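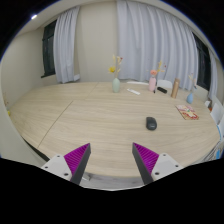 3. Finding a good spot for your mouse

A big table is a treat for mouse work, and a few minutes spent choosing the spot will pay you back every day! Give yourself much more room than you think you need. The black mouse on the light wood-grain top has open table beside it, and a printed card or booklet lies close by at an angle, easy to reach for a quick look. Start with something like that, then adjust it to suit your own arm.

Before you begin
Wipe the tabletop with a dry cloth. Have this guide and your Nurnel quick card handy.

1. Sit down the way you normally would, with both feet on the floor and your shoulders loose.

2. Let your forearm rest on the table and put the mouse under your hand. (Left-handers, do all of this on the other side — it works just as well.)

3. Look for seams in the tabletop. Slide the mouse slowly back and forth over your working area. If you feel a bump or the pointer jumps, move the whole area a little to one side and try again.

4. Clear a space 218 mm wide and at least as deep. Cups, keys and chargers go outside it.

5. Put the quick card behind the mouse, turned toward you so you can read it without picking it up.

6. Open Vemus on your computer and choose Pointer, then Speed. The setting starts at 900. Draw a few big circles and enjoy all that space! If the pointer runs away from you, go down in steps of 100 until it feels right.

Note: Wood grain is usually fine to track on, and lots of people love working straight on the table. If yours has a very glossy finish and the pointer drifts, use a thin mat.

Caution: Keep the mouse well back from the near edge of the table. A drop to a hard floor can crack the shell or knock the wheel out of line.

Caution: Don't spray cleaner onto the table while the mouse is on it. Lift the mouse away first, and let the surface dry before you put it back.

If several people share the table, write down your speed setting on the back of the card. Section 4 shows you how to save it under your own name.

Text: Piyumi Bepari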